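The test car is back on the road after a long stretch in the shop, and I wanted to write down what I did to it before I forget.

It's an automated driving mule, an ordinary car with the Jivurix kit bolted into it. I look after the hardware. Ketsara Nuchit looks after the software, and between the 2 of us we keep it going.

The job this time was the forward camera. It had been drifting out of alignment, a tiny bit every week, and the lane position drifted with it. I blamed the mount first, then the windshield bracket. In the end it was the adhesive pad under the bracket, which had gone soft over the summer. I cut it out, cleaned the glass and put in a new one from Ellico. Those pads want a full night before you hang any weight on them, so I left it and went home.

In the morning I refitted the camera, torqued the screws and ran the static calibration against the target board. After that comes the road part. You drive slowly on a street with clear paint on both sides and let the software settle on the lines. It needs up to 2000 good samples.

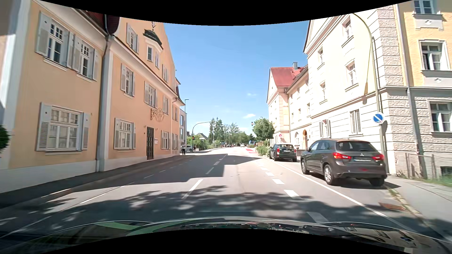
I also redid the hood mask while I was in there. The software has to be told which part of the view is our own hood, or it tries to make sense of the reflections in it. The old mask was drawn for the old camera height and was off by a few pixels along the top of the curve.

The connector behind the mirror got a new clip too. The old one had cracked, probably my fault.

Next service is at 3000 miles, or sooner if the numbers start to wander. Ketsara wants a log check every 100 miles until then - fine by me, it's a short job. I still have to order a spare bracket.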